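Greswood Open Day

The Greswood Open Day is a yearly public demonstration of simulated robot work held at Wendullow each May. Visitors follow door-opening and room-navigation tasks on screen while an operator explains the control software. The first edition drew 126 visitors. Door tasks run in Plerlow, a simulator adapted by Åsmund Strand, and each policy is trained for 4000 episodes before it is shown.

Rendered views from the door task

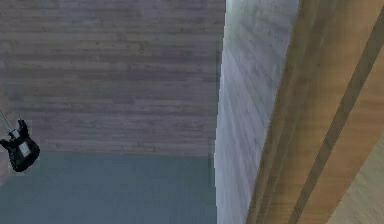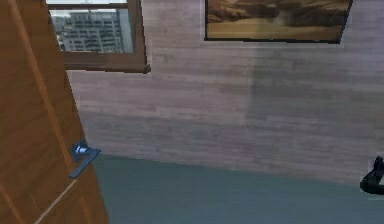

Maintained by: Estrella Simulation Team, Wendullow

Later editions added a question period led by Marilou Policarpio and limited attendance to 300.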